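We use cookies to improve your experience on this site. By continuing to browse you accept our use of cookies. Accept all | Manage preferences

Corinne Haddad

I have inherited a dining table. Thread, because my group chat has muted me and the table is too long for one post.

It came from my aunt's place in Karley along with the tablecloth, the runner, and an unspoken expectation that I would become someone who has people over.

I have lived alone since February. I own two good forks. The table seats ten if everybody likes each other and eight if it's my family.

The movers got it up the stairs on the second attempt. Frans Claeys from downstairs came out to watch, said "that won't go," watched it go, and went back inside without a word. We've been close ever since.

First decision was the cloth. It's white. My aunt kept a white cloth on a dining table for my entire childhood and I never once saw a mark on it, and I now understand this was achieved through terror.

I lasted one breakfast. Coffee. Salt, cold water, then a product called Barneo that smells like a swimming pool and cost more than the coffee machine. The stain has gone from "coffee" to "tea."

Hence the runner. It covers the middle of the table, it's orange and red and teal and cream, and it has so much going on that you could lose a whole lasagna on it and not find out until spring.

It also has red lettering printed along the edges. My mother says it's very tasteful. My mother gave it to my aunt.

Ironing note for anyone in the same position: you can't iron a runner that long on a normal board. You iron a section, it slides off the end onto the floor, and you iron it again. I did this for the length of a podcast episode about shipping.

Then the question of what goes ON the table. I asked online, which was a mistake. 73 replies. Half of them said "a bowl of lemons," as if we all live in a real estate listing.

The other half said candles. I have a history with candles and a landlord who remembers it.

So, fruit. Fruit seemed safe. You buy it, you put it out, it looks generous, and when it stops looking generous you make a crumble. This is the entire plan and I stand by it.

Went to the market at Skaltgate with a list that said "FRUIT (nice)." Came home with oranges, a yellow-green apple, a round yellow pear and a strong sense that I'd been talked into the pear.

The man at the stall said the round ones are sweeter. He said it the way my dentist says "just a little pressure."

Do you know how hard it is to arrange fruit casually? I spent longer on this than on my taxes. Every time I stepped back it looked like a still life by a person who'd been told about still lifes over the phone.

My instinct was to put it all on a plate. I own a lime-green plate, bought in a sale at Dewulf during a phase. It's a lovely plate. Everything you put on it looks unwell.

Oranges on the lime plate: a traffic incident. Apple on the lime plate: where did the apple go. Pear on the lime plate: hospital.

So the fruit went straight onto the table and the plate got the middle of the runner all to itself, like a guest who has been asked not to help.

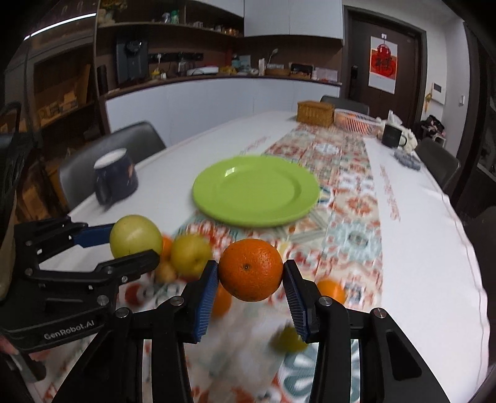 Fruit: out. Plate: on the runner, contributing nothing. Navy mug: mine, and staying.

Frans came up to inspect. He looked at it for a good while and said "you forgot the bowl." I said it was a choice. He said "ah." I have been thinking about that "ah" ever since.

My mother, by text: "Why is the fruit on the cloth." No question mark. She has 7 fruit bowls. She has offered me none of them.

Small orange update: it keeps ending up behind the apple. I move it, I go and make tea, I walk past with the laundry and knock the table, and there it is again. We've agreed to leave it there.

The first actual dinner is 10th June. Six people have said yes. I've told them to bring a chair each and, if they feel strongly about forks, a fork.

Menu is undecided. Starter may well be an orange.

Someone has asked where the mug's from. No idea, it was in the box with the cutlery from my old office and I'd prefer not to look into it further.

And to the person who replied "have you considered lemons": I have now considered lemons. They're 3 for a price I won't repeat and they'd only fight with the pear.

If you've got a spare bowl, wide, any color except lime, my messages are open. Will swap for a plate.

Get the best threads in your inbox every morning. Enter your email to subscribe. You can unsubscribe at any time.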